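Household Textiles and Their Care
Notes for Week 4: Drying, Folding, and Losing Things
Abrehet Hadgu, Nernitstead Evening College

Read these before Tuesday. Those of you who missed last week because of the bus should get the fiber chart from someone with legible handwriting, which rules out the front row.

1. Where we left off

Last week was washing. The short version is that most clothes are washed too hot, too often and with too much soap, and that most of us learned to do it this way from a parent who was very sure of themselves. I include my own mother, who boiled everything and regarded a sweater that survived as having something to hide.

We ended on the difference between soil and odor. Soil is stuff: mud, gravy, skin. Odor is mostly what small living things make while eating the stuff. A garment can carry one without the other, and the treatment is different. Airing deals with a good deal of odor and no gravy at all. Please have this straight, as it was on last year's paper and the answers made sad reading.

2. What water does to a fiber

Cotton takes in a lot of water and swells. It is also a little stronger wet than dry, and that is why it puts up with the treatment it gets. Wool takes in even more before it feels wet to the hand, but it gets weaker and stretchier, and a wet wool garment hung by its shoulders will slowly become a garment for a taller person. Rayon (viscose, if you are reading an older label) loses a large part of its strength in water and should be handled like a sleeping baby. Polyester and nylon hardly take in any. They dry fast and feel smug about it.

Elastane, which some labels call spandex, is usually there in small amounts and makes its presence known out of all proportion. It doesn't mind water. It minds heat and it minds chlorine bleach. When the waistband of something goes wavy and stays wavy, the elastane has broken down and there's no bringing it back. Students ask me every year about freezing it. No.
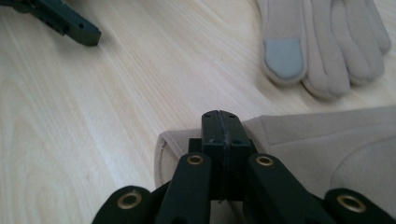 3. Three ways to dry

Line drying. Cheap, gentle, at the mercy of the sky. Sunlight fades dyes, so turn dark things inside out. It also whitens white cotton and linen a little, and people used to spread sheets on grass for exactly this purpose. In Arkholm, where I grew up, there was a bleaching green behind the chapel, and by my time it was used for parking. Peg shirts by the hem. Peg trousers by the waistband or by the legs, and be prepared to defend your choice, as this is the only topic in the course that has ever caused shouting.

Flat drying. For knits, for anything that stretches, and for anything made of wool. Roll the piece in a dry towel first and press on the roll. Do not wring. Then lay it out, pull it to its proper shape with your hands, and leave it alone. Turn it over when the top feels dry. A rack with a mesh surface is best, a towel over a table is fine, and a radiator is how doll clothes are made.

Tumble drying. Quick, and hard on everything. The gray fluff in the filter is your clothes, leaving. In the 16-week trial we ran in the back room at Grorkstead, the tumbled towels were noticeably thinner at the end than the line-dried ones, though they were also softer and every single person who touched both preferred the thin ones. I report this without comment. Clean the filter after every load. Dryer lint burns very well, as campers know.

4. Small items

By small items I mean gloves, socks, scarves, handkerchiefs, sleep masks, baby hats, and whatever that thing is at the bottom of the basket. They make up a small share of the weight of a load and most of the trouble.

They get trapped in the door seal. They ride inside fitted sheets. They cling to fleece. They are also usually made of the stretchy, delicate or fuzzy fabrics that least deserve to go around with jeans. A mesh bag solves nearly all of this for less than the cost of a pair of socks. Last term I asked who in the room owned one, and then who used it, and those were very different sets of hands.

Washing by hand is easier than its reputation. Cool water, a little mild detergent, a few minutes of gentle squeezing, two rinses. Don't rub; rubbing is what raises pills. Dark items can bleed, so do them last, or do them on their own if you are the anxious type.

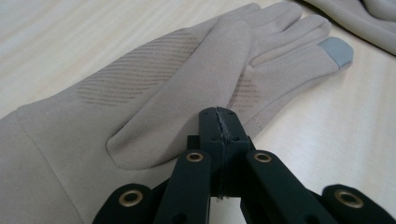 Storage matters as much as washing. Clean everything before it goes away for the season. Clothes moths are the usual villains here, and it's the larvae that eat. They like wool, silk, fur and feather, and they like them best with a bit of sweat or soup on. A cotton and polyester blend holds little interest for them unless it is dirty. Cedar blocks smell lovely and do much less than the shop would like you to think. What works is clean clothes in a sealed bag, and a look inside every now and then. If you suspect you already have moths, a couple of weeks in a cold freezer, bagged, will kill the larvae and puzzle your guests.

5. Where things go

Now to the part some of you signed up for. The Baran household diaries are the best source we have for this district on what people owned and what they mislaid. Mrs. Baran kept her laundry list for most of her married life, and in one stretch of it she wrote down 181 lost items. I have put a typed copy in the folder. Read at least the first few pages, and notice a few things as you go.

Handkerchiefs lead by a long way. They are small and they travel, and people lend them and don't want them back.

Gloves are nearly always lost one at a time. She kept the widowed ones in a drawer and now and then records a match between two strangers, with some satisfaction. "Near enough for church," she writes of one such couple.

Losses go up in July, which surprised me until I read the entries. That was when the cousins came.

She never once blames the wash. In her day it was done in a copper and went through a mangle, with fewer dark corners for a sock to hide in. The idea of the machine that eats socks comes along with the machine. Whether the machine is guilty is a fair question for discussion. Repair people do find small items between the drum and the tub, so it isn't innocent, but my own view is that most missing socks were never in the load to begin with.

6. Reading a care label

You should be able to do this without the chart by the end of term. The washtub is washing, the triangle is bleach, the square is drying, the iron is the iron (somebody had a good day) and the circle is professional cleaning. A cross through any of them means don't. A line under the tub means go gently, and a second line means more gently still. Dots mean heat, and more dots mean more of it. A circle inside the square is tumble drying. A single flat line across the middle of the square means dry flat.

Where a label has been cut out because it itched, use what you learned in Week 2 about feel and stretch, and when in doubt treat the thing as wool.

7. For next time

Bring one garment you have ruined. It needs to be yours; last year someone brought a roommate's and it got awkward. Be ready to say what fiber it is, what was done to it, and at which stage the damage set in.

Written work: some 2,000 words on either (a) the case for and against tumble drying in a small apartment with no outdoor space, or (b) what the Baran list can and cannot tell us about how many clothes a family owned. If you choose (b), remember that a list of lost things is a poor guide to the things that stayed put. Nobody in her list ever loses an overcoat.

Double-spaced, name on every page, in the tray outside my door by 5 p.m. The tray is the blue one. The other tray belongs to Accounting, and they do not forward.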